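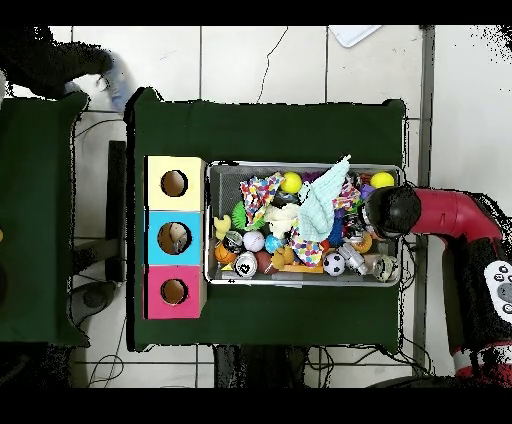
Hausordnungen für Roboterzellen haben eine natürliche Tendenz zum Wachstum, und unsere bei Sunorow ist inzwischen bei 15 Punkten angekommen. Ich soll sie bis Ende Mai auf eine Seite bringen, die jemand auch liest. Sieben Punkte würde ich behalten, beim Rest brauche ich Argumente. Streitfall Nummer eins ist Punkt 4, »kein Glas im Arbeitsbereich«: Bei der Sortieraufgabe mit den drei Lochkartons liegt im Drahtkorb zwischen Bällen und Stofftieren ein Glasgefäß, gleich rechts unten, und der Greifer hängt über derselben Korbhälfte. Valdemar findet das lehrreich. Ich finde, es ist Glas. Wie regelt ihr das?

kabelbinder_k, 19:42

Bei uns steht im Regelwerk »zerbrechliche Gegenstände nur nach Absprache«. Abgesprochen wurde bisher immer hinterher.
Ich würde Glas komplett streichen und durchsichtigen Kunststoff nehmen. Für die Kamera ist der auch eklig genug, und beim Aufkehren gibt es keine Tränen.

Drehgeber, 19:58

Einspruch. Wenn der Greifer später mit Glas umgehen soll, muss er mit Glas üben. Eine Regel, die alles Schwierige vom Tisch nimmt, produziert einen Roboter, der hervorragend Tennisbälle kann. Wir haben in der Umura-Zelle 2.014 Griffe protokolliert, darunter reichlich Glas, und die Scherbenbilanz ist weniger spannend, als ihr denkt. Vorgabe dort: Kraftgrenze herunter, Schutzbrille auf, Glas nie mit harten Teilen in denselben Behälter. Der letzte Satz ist der wichtige.

mortenlöffel, 20:11

@mortenlöffel: Dann fällt der Korb ja trotzdem durch. Draht ist hart, und ein Baseball liegt auch drin.

Drehgeber, 20:14

Wortklauberei. Ich meinte Metallteile und Werkzeug. Beim Behälter selbst bin ich großzügig. Also gut, der Drahtkorb ist eine Grauzone, farblich passt es immerhin.

mortenlöffel, 20:20

Ihr diskutiert über ein Glas, und am Boden liegt der Kabelsalat. Neben dem Ständer zwischen den beiden Tischen, schwarz auf weißen Fliesen, besser ausleuchten kann man eine Stolperfalle kaum. Das wäre bei mir Punkt 1, vor allem anderen: Kabel gebündelt, an der Tischkante entlang oder unter eine Kabelbrücke. Dazu Papier vom Boden, das rutscht. Mit dem Roboter hat das wenig zu tun, aber die Leute, die ich habe humpeln sehen, waren alle an etwas Langweiligem gescheitert.

Birthe Kjærgaard, 20:37

Danke, Birthe, das tut weh und kommt rein. Kabel standen bisher auf Platz 13, hinter »Kaffeebecher beschriften«.

kabelbinder_k, 20:45

Wie haltet ihr es mit dem Aufenthalt in der Nähe des Arms? Unsere Vorlage (Fragkou, Fassung vom Vorjahr) verlangt eine Bodenmarkierung und sonst nichts. Seitdem haben wir sehr gepflegtes Klebeband und stehen alle drauf.

Hivine_Gast, 21:03

Markierung allein taugt nichts. Abstand aus der Risikobeurteilung, mit Nachlaufweg und allem, und eine Person, die während der Fahrt nichts anderes macht als den Not-Halt in Reichweite zu haben. »Kollaborativ« auf dem Datenblatt ersetzt das nicht. Es kommt auf die Anwendung samt Greifer und Werkstück an, und da sind wir wieder beim Glas.

Drehgeber, 21:16

Eine Person nur für den Knopf? In welcher Firma arbeitest du, und stellt ihr ein?

Hivine_Gast, 21:19

Zwischenstand, bevor Valdemar Dalsgaard hier mitliest und sich anmeldet: Kabel auf 1, Abstand und Not-Halt auf 2, Glas nur in eigener Aufgabe mit eigener Freigabe und nicht gemischt im Korb. Die Kaffeebecher fliegen raus. Offen ist die Tischdecke. Ich mag den grünen Stoff, aber er gehört festgeklemmt, sonst zieht der Greifer irgendwann den ganzen Tisch ab wie ein schlechter Zauberer. Schreibt das jemand von euch ausdrücklich vor?

kabelbinder_k, 21:34

Ja, Klemmen an allen vier Ecken, Kontrolle vor Schichtbeginn. Und beim Glas bleibe ich dabei, dass ihr euch da was verbaut.

mortenlöffel, 21:41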